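A day at the Jisby plant
11/11/2022

I have wanted to get inside the Jisby assembly building since March, when a neighbor told me they were handing part of the bench work over to arms. The open day finally gave me the chance, and I stayed so long I missed the lunch they laid on. No regrets!

The plant puts together small storage and desk goods for Furneo, with a side line for Rüegg. There are 438 people on the payroll, and most of them work in the long hall you enter from the parking lot. It is louder than I expected at the door and quieter than I expected at the benches. Our group had 20 visitors in it, mostly families of staff, plus a few of us who just like this kind of thing.

We started at goods-in, where not much has changed. Boxes come off the truck, somebody signs, somebody drives them away. The woman showing us around used to do that job and she clearly still loves a tidy dock (she straightened two pallets' worth of paperwork while she was talking). From there we went past packing, where the new tape machines are, and then up the metal stairs to the Fekar room.

Fekar is the in-house name for the trial program. The room has 11 cells in it, and each one is a table with a pair of arms and dark curtains around it. The work given to them is the small, repeated stuff: opening and closing drawers, picking up little parts, setting them down again where they belong. I could have watched for an hour. What got me was how much of the talk up there was about people. One assembler told us she used to go home with sore thumbs from doing drawers all shift, and that she now spends half her week in this room writing down what the arms get wrong. She has a notebook full of it, with her own little symbols for a slip, a miss and a bump.
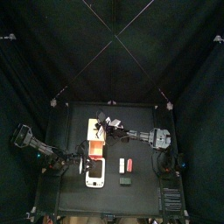 Who decides which jobs go to the arms first?

The assemblers put forward the list. Each bench names the tasks that wear people out or that they would be glad to see the back of, and the engineers pick from those. Anything that needs a judgment call about quality stays on the benches for now.

I liked that, and I liked that the people on the tour who worked there didn't all agree about it. A man from the night shift said the list was fine but the rotation was a mess, because the folks who train for the cells get pulled off their bench at short notice and the rest of the team has to cover. Our guide didn't brush it off. She said it had come up at the last two shift meetings and that a fixed schedule was being tried in his area.

Pay came up too. Cell work gets a higher grade once you finish the training, and the training is done on paid time. Some older hands have gone for it and some want nothing to do with it, and they can stay where they are.

After that it was back down to the hall for coffee and a try at the benches ourselves. We each got a drawer kit and a timer. Mine took forever and the front went on upside down - my respect for everyone in that building went up a lot. A girl who can't have been older than ten beat the whole group.

If they run it again, wear flat shoes for those stairs and get there early, as the parking lot fills up fast. Ask for the Fekar room when you sign in, too, because the short tour skips it.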